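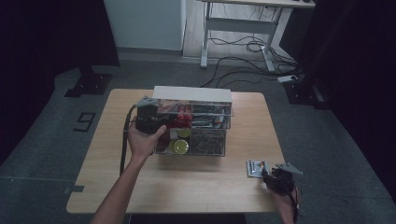 *Station 9: left hand-held gripper at the organizer, right one beside a packaged item on the right side of the table.*

## Setting up a hand-held gripper station

These steps cover one tabletop station with a pair of hand-held grippers and a compartment organizer. Allow 23 minutes for a full setup. If the station was used the same day, start at step 4.

### 1. Place the table

Find the station number taped on the carpet and set the table beside it. Push down on each corner in turn. If the top rocks, adjust the feet before putting anything on it.

### 2. Check the grippers

Work on one gripper at a time.

- Look at the fingertip pieces. Replace any with a chipped edge or a split. Spares are in the Venter drawer.
- Push each fingertip sideways with your thumb. It should not shift. If it does, tighten the screw with the 2 mm key and try again.
- Close the gripper fully and let it open by itself. A slow return usually means lint in the slide. Brush it out dry. Do not oil it.
- Wipe the fingertips with a damp cloth and let them dry.

### 3. Route the cables

Leave enough slack for the gripper to reach the far edge of the table without pulling. Let the cable hang from the hand. Don't wrap it around your wrist. Keep cables away from the front of the table, where the operator stands.

### 4. Load the organizer

Put small items back in their own compartments, with slim packages standing upright so a fingertip can get in beside them. Coiled leads go in the lower tier. Leave one flat package on the tabletop for the pick test.

### 5. Zero and test

Open Ranico, choose the station number and select **Zero both**. Hold the grippers closed until the readings settle, then open them. The fully open value should be within 2 counts of 500 on each side. Zero again if one side is out.

Pick up the flat package by its edge and put it down five times with each hand. If it slips more than once, go back to step 2 and look at the fingertips.

### Error 348

Ranico shows 348 when it loses a gripper during a run. Reseat the plug at the gripper end first, then at the Claswood hub. If the error comes back while you move the cable by hand, tag the cable and swap it. Bad cables go back to the Isodham bench with the station number written on the tag.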